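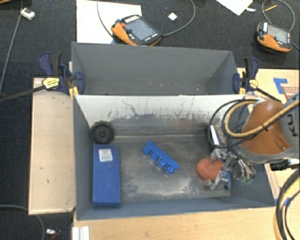
Khôi Tạ asked last time whether sorting starts with color or with shape, and I loved that question so much that it gets the whole first half of today!

**Sorting mixed small things, session 3**

Try it on paper first. Take the blue box, the blue toy block with its studs, the little black wheel and the orange-red rounded thing. By color, the box and the block are a pair. By shape, they still sit fairly close (both long, both straight-edged), and the wheel and the rounded one go off together as things that might roll.

Now add a third rule: *what would you look for it under?* Suddenly the box wants a shelf and the block wants its own kind, and the pairs fall apart. Wonderful stuff.

- Write down both sorts before comparing with your neighbor.
- Keep the dividers wide. One partition and two compartments, one larger than the other, is plenty for a first pass.
- Dust the bin floor before you refill it.

Reading: Kusitz, pages 187 to 308. Skip the tables, but do the drawer exercise, it's great fun.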